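I have strong feelings about cable drawers, and I think most of us are doing them wrong. For years mine all lived in one carrier bag on a hook. Every time I wanted the charger for the old tablet I'd tip the whole lot out, swear a bit, and shove it back worse than before.

So in January I finally gave in and sorted the lot. You need a big clear table for this, bigger than you think (a kitchen worktop won't do, I've tried), and you need to let it look dreadful for a while. White cables are the worst! They all look the same until you find the end, and the end is always under something else.

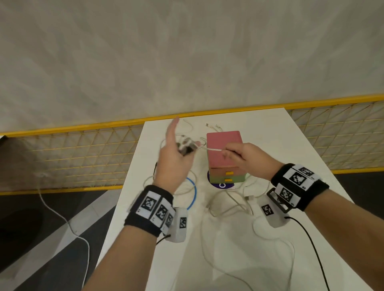 My friend Vlastimil swears by one big box with dividers. I'm firmly on the side of little drawers, the sort with a knob you can grab, and I'd have them in different colours every time. Pink, brown, green, I don't care if it looks like a nursery. "Green drawer" is something you can shout up the stairs to a teenager. "Third compartment from the left" is not.

And please, no labels. I labelled everything once, 7 neat stickers, and within a month every one of them was a lie. Colours forgive you when you change your mind about what goes where.

The other thing is throwing some out. I had a lead for a phone I sold before we moved house! If you can't say what it plugs into, off it goes to the recycling. I do still have one I'm not sure about, mind you. It might be for the bike light.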